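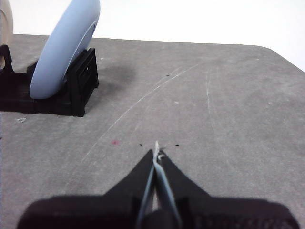 Figure 1. The gripper closed on a thin light blue strip, with the disc and its black holder behind.

4.2 What the quote leaves out

Kikik priced the arm at 685 a month on a three-year lease. Rastmont offered a similar one for 600, with service charged apart. We treat neither figure as the cost of the work. Both sales sheets assume that an arm is busy all day, and we doubt that any kitchen or workshop of this size could keep it so. Fingertips alone came to almost 400 in the first year.

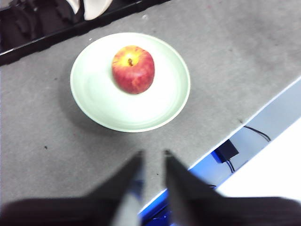 Should a small site buy or lease? We would lease, and for the shortest term on offer, until the site has its own record of hours worked.

Senard's planning guide puts set-up at two days. Our budget allows ten, and we would not sign off on less. Handling fruit and crockery calls for different grip settings, and each change takes up staff time that the guide leaves out.
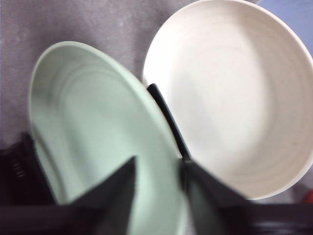 Figure 2. Gripper fingers between a green plate and a white bowl.

Dong's payback model has a further weakness. It counts every attempt as a finished job, so a dropped plate earns the same as one put away. With failed attempts taken out, 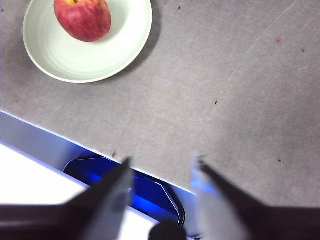

the monthly cost rises to 913, and the claimed saving over hired help is gone. We have seen no supplier figures that would change this view.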